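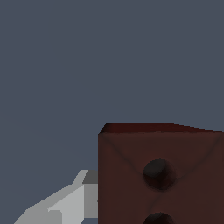

Rolla Orthopedic Dog Bed, Large

The Rolla is a flat, bolster-free bed for dogs up to 67 pounds. It suits older dogs and dogs with stiff hips or elbows that find a raised edge hard to step over. The sleeping surface sits low enough for most dogs to walk on without a jump.

Construction
The core has two layers. The lower layer is a firm support foam that carries the dog's weight. The upper layer is memory foam, 2 inches thick, which softens as it warms. An inner liner with a sealed seam keeps moisture out of both layers. The outer cover is a woven polyester with a zipper on three sides.

Specifications
Maximum dog weight: 67 lb
Bed weight: 9 lb
Memory foam layer: 2 in
Cover: removable, machine washable
Warranty: 3 years on foam, 1 year on cover and zipper

Sizing
Measure the dog lying on its side, from nose to base of tail, and compare with the size chart. If the result falls between two sizes, order the larger one. Dogs that sleep curled up can use the smaller size - but stiff dogs often stretch out more as they age.

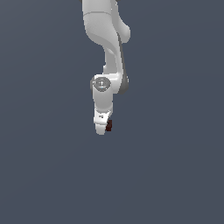
Care
Wash the cover cold and tumble dry on low. Do not use fabric softener. Wipe the liner with a damp cloth and mild soap. The foam must not be washed or put in a dryer. Turn the bed end to end every month.

First use
The foam ships compressed. Unpack it on a flat floor and allow roughly 3 days for it to reach full height. A slight odor is normal and fades with airing. Some dogs ignore a new bed at first; a used blanket placed on top usually helps.

Compatible items
Tondach spare cover, large
Bilano non-slip underlay, for tile and hardwood
Manalastas travel mat (not for use as a replacement core)

The Rolla is not a medical device. A dog that limps or has trouble getting up should be seen by a veterinarian.

Page updated Friday, May 8, 2020. Covers bought before April use the older zipper and do not fit the current core.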